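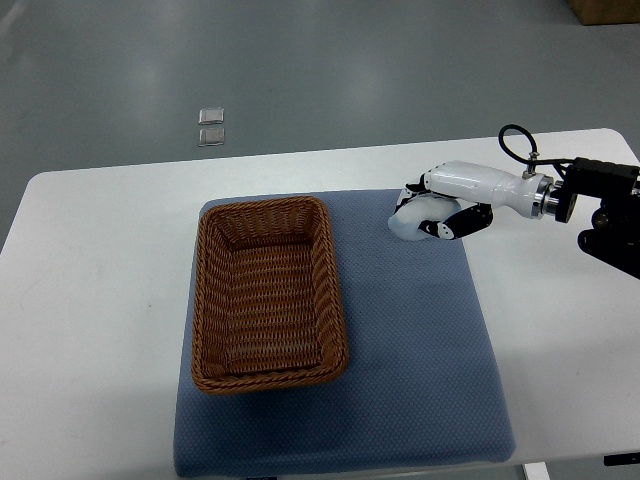

레슬링 장비 관리 요령: 슈즈, 무릎 보호대, 싱글렛

적용 범위
아마추어 레슬링 및 프로레슬링 연습생이 개인적으로 보유하는 장비를 대상으로 한다. 링 캔버스와 로프 정비는 다루지 않는다. 소재 표기가 아래 내용과 다를 경우 제품 라벨을 우선한다.

1. 슈즈

1-1. 훈련 직후
끈을 맨 위 구멍까지 풀고 혀 부분을 앞으로 완전히 젖힌다. 깔창은 분리해 따로 말린다. 신문지를 넣을 경우 앞코까지 채우되 발등이 부풀 정도로 넣지 않는다. 신문지는 한 시간 뒤 한 번 교체한다. 인쇄 잉크가 밝은색 안감에 묻으면 잘 지워지지 않으므로 흰색 안감에는 키친타월을 쓴다.

1-2. 밑창
접지력 저하의 원인은 대부분 마모가 아니라 먼지막이다. 미지근한 물에 중성세제를 몇 방울 풀고 칫솔로 홈 방향을 따라 문지른 뒤 젖은 천으로 두 번 닦는다. 세제가 남으면 오히려 미끄럽다. 알코올 솜은 급할 때만 사용한다. 반복하면 고무 표면이 굳는다.

1-3. 밑창 들뜸
앞코 들뜸이 4mm 이내면 자가 접착이 가능하다. 순서는 다음과 같다.
접착면의 오래된 풀을 긁어낸다.
100번 사포로 양면을 가볍게 갈고 가루를 털어낸다.
신발용 고무 접착제를 양면에 얇게 바른다. Bouchard의 튜브형이 노즐이 가늘어 좁은 틈에 넣기 쉽다.
표면이 손에 묻어나지 않을 때까지 둔 다음 눌러 붙인다.
고무줄로 감아 12시간 고정한다.
순간접착제는 굳은 뒤 굽힘에 약해 같은 자리가 다시 벌어진다. 사용하지 않는다.

2. 무릎 보호대

2-1. 세탁
패드가 분리되는 제품은 커버만 세탁기에 넣는다. 뒤집어서 세탁망에 담고 찬물 약한 코스로 돌린다. 일체형은 손세탁만 한다. 대야에 담가 누르고 떼는 동작을 반복하고, 비틀어 짜지 않는다. 수건 사이에 끼워 체중으로 누르면 물이 빠진다.

2-2. 냄새
섬유유연제는 흡습성을 떨어뜨리고 냄새를 덮을 뿐이다. 헹굼물에 식초를 소주잔 한 잔 정도 넣는다. 염소계 표백제와 식초를 함께 쓰면 유독 가스가 나오므로 표백제를 쓴 날에는 식초를 넣지 않는다. Callarex 스포츠 세제를 쓸 때는 표시량의 절반부터 시작한다. 거품이 많으면 헹굼이 길어진다.

2-3. 교체 시점
패드를 엄지로 5초 누르고 뗐을 때 자국이 남아 있으면 교체한다. 좌우 중 한쪽만 꺼졌더라도 한 쌍으로 바꾼다. 두께가 다르면 착지 자세가 달라진다.

3. 싱글렛 및 타이츠

스판덱스 혼방은 열에 약하다. 건조기와 다리미를 쓰지 않는다. 물 온도는 30도 이하로 한다.
핏자국은 찬물에 먼저 담근다. 더운물을 쓰면 단백질이 굳어 섬유에 붙는다. 남은 얼룩에는 과산화수소를 면봉으로 찍되 안쪽 솔기에서 탈색 여부를 먼저 확인한다.
어깨끈으로 걸지 않는다. 젖은 무게로 끈이 늘어난다. 허리 부분을 건조대에 걸치고 그늘에서 말린다.
전사 프린트가 있는 면은 안쪽으로 뒤집어 접는다. 여름철 차 안에 두면 프린트끼리 들러붙는다.

4. 귀 보호대

플라스틱 컵은 젖은 천으로, 안쪽 폼은 소독 티슈로 닦는다. 턱끈의 벨크로에 낀 실밥은 눈썹용 핀셋이나 가는 빗으로 제거한다. 보관할 때는 벨크로를 닫아 둔다. 열어 두면 싱글렛 올이 뜯긴다.

5. 가방과 보관

젖은 장비와 마른 장비는 반드시 나눈다. Lotmont 더플처럼 신발칸이 별도인 가방도 칸 사이 천에 방수 처리가 되어 있지 않으면 습기가 넘어온다. 지퍼백을 쓸 경우 귀가 즉시 연다.
보관 장소의 습도는 60% 이하가 적당하다. 실리카겔은 알갱이 색이 변하면 교체한다.
가방 자체도 한 달에 한 번 비우고 뒤집어 바닥 먼지를 털어낸다. 지퍼가 뻑뻑하면 양초를 이빨에 문지르고 여러 번 여닫는다. Trodonden 지퍼 윤활 스틱도 결과는 같다.

참고
피부에 둥근 발진이나 진물이 생기면 훈련을 중단하고 진료를 받는다. 그동안 사용한 장비는 모두 세탁하고, 수건은 다른 세탁물과 분리한다.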